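Our project looked at how small packaging piles up in shared rooms. We studied six bedrooms in the Stockdale student house during August, and asked every resident to sort their things in the evening.

## 3. Sorting on the bed

Most residents had no free table, so they used the bed. Knotted plastic bags were the most common item – people keep them for the next shopping trip and then forget them. Small boxes came second. Clothes were moved to one side first, and this took more time than we had planned.

Bags and boxes were put together in the middle of the blanket, with the clothes in a pile apart. 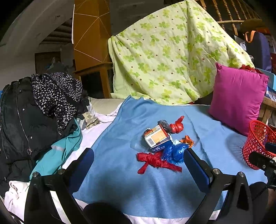
## 4. What we would change

The next group in Volavstead should give each room one large box for bags before the sorting starts. We spent roughly 100 crowns on labels, and few were used.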